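Feb 10, 2020 · by Kamath Home Robotics

Budget thread! We have $3000 for hand-held grippers, and I've been pricing them all morning.

Gomaseck's is $266 each – finger pads included!

♥ 40 · 20 shares

Folding clothes on a bed is the job we're buying for.

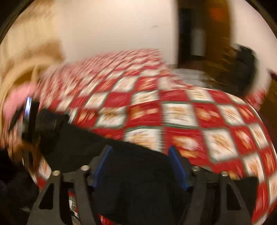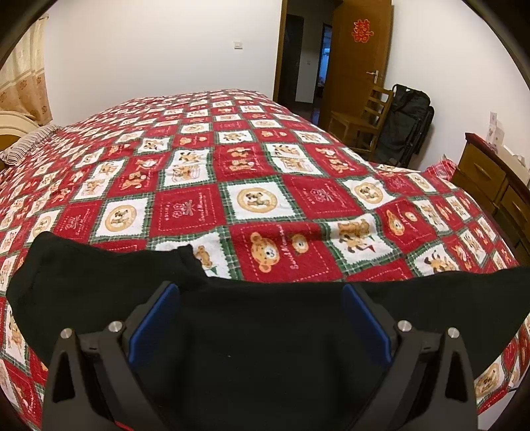

Black fabric between blue pads, both times.

So spare pads get their own line in the budget. Navau quoted us in December and I still love their price. Order goes in next week!

We use cookies. Accept / Manage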